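Last updated: May, 4:40 pm
Posted by Defne Polat, Lanow Member Help

Ticket 3447: newsletter emails arriving twice, and some not at all

Hello everyone, and thank you for being so patient with us on this one. I'm going to keep all my notes in this one ticket so that whoever picks up the next shift can see what has been tried. I know I go on a bit, but I would much prefer you had too much to read than too little.

Sevim Bilgin wrote in from the Hirkham library group first thing in the morning. She sends out their monthly reading newsletter to 40 members, and this month several of them told her they had received two copies, while her own sister (who is on the list, and quite put out) had received none. Sevim had pressed Send once. She was very clear on that, and the send record backs her up: one send, at 8:15 am, marked complete.

First thing I checked was whether the list had been brought in twice. It's the usual culprit, and it happens to the best of us, especially when a spreadsheet has been saved under a new name. The main list looked fine to me, with 40 names and no repeats. I wrote back to Sevim and asked if she could send me one of the doubled emails, with the full headers if her members could manage it. She got one from a very kind gentleman who printed it out and scanned it, bless him, and then a proper forwarded copy from Kumiko Uchida, who was one of the people getting two.

Kumiko's copy was a great help. The two messages had different list tags at the bottom. One said "Hirkham readers" and the other said "Hirkham readers (spring)". So there were two lists after all, and I had only been looking at one of them. My apologies to Sevim for telling her before lunch that her lists were clean!

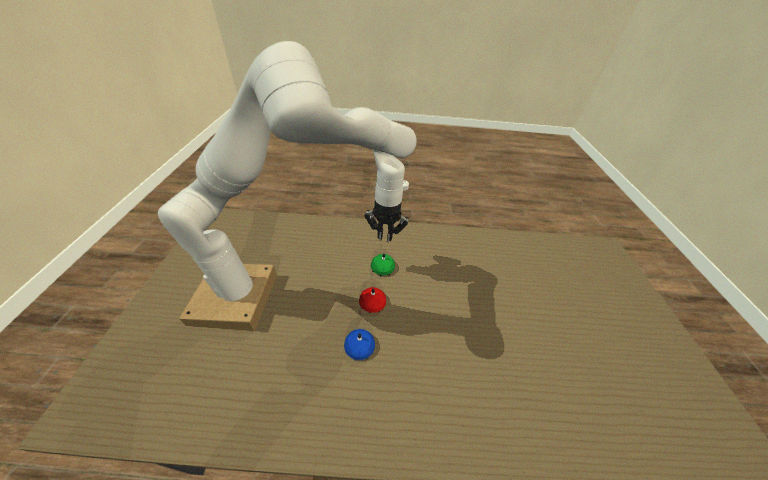 I asked Sevim about the spring list and she remembered it right away. Last year she set it up for a short poetry course, nine people in all, and when the course ended she took it off her home page and thought no more about it. Taking a list off the home page only hides it, though. It stays switched on, and if the newsletter template is set to "send to all active lists" then the hidden one gets a copy too. Her template had been changed to that setting when she copied it over from the old one. I have asked whether we can word that button a little better, as I would have made the same mistake myself.

Fix for the doubles: opened Lists, ticked "Show hidden", opened the spring list, chose Archive. Then opened the template and changed the recipients to the main list by name. I had Sevim do this with me on the phone so she would know where everything was for next time. We sent a test to her and to Kumiko at 1:30 pm, and each of them got one copy. Hooray!

Now for the missing sister. This was a separate problem and it took me longer than I'd like to admit. Her address was on the main list, spelled correctly, and showed as delivered. I passed it to Yavuz Karaca, who looks after the mail side, and he found that her provider, Plestden, had accepted the message and then filed it away in a folder called "Offers". She reads her mail on a tablet that only shows the inbox, so as far as she was concerned it had never come. Yavuz suggested she sign in through the website, find the message, move it to the inbox, and add the newsletter address to her contacts.

Update, 3:10 pm: Sevim's sister has found the May newsletter, along with two earlier ones she had also been cross about. All is forgiven, I'm told.

Update, 4:40 pm: Elif Naz Taşdemir asked me whether other groups could have hidden lists that are still switched on. I think they very well could. She is going to pull a report, and I'll link it in this ticket when it's ready. Please don't archive anything on a member's behalf until we have spoken to them, as a few groups do keep a hidden list on purpose.

Still open:
- Report on hidden lists (Elif Naz)
- New wording for the "send to all active lists" button (me)
- Sevim would like to know if she can get the poetry list back in the fall. She can: Lists, Archived, Restore. I'll write and tell her before I go home.

Leaving the ticket open until the June newsletter has gone out and Sevim has let us know how it went.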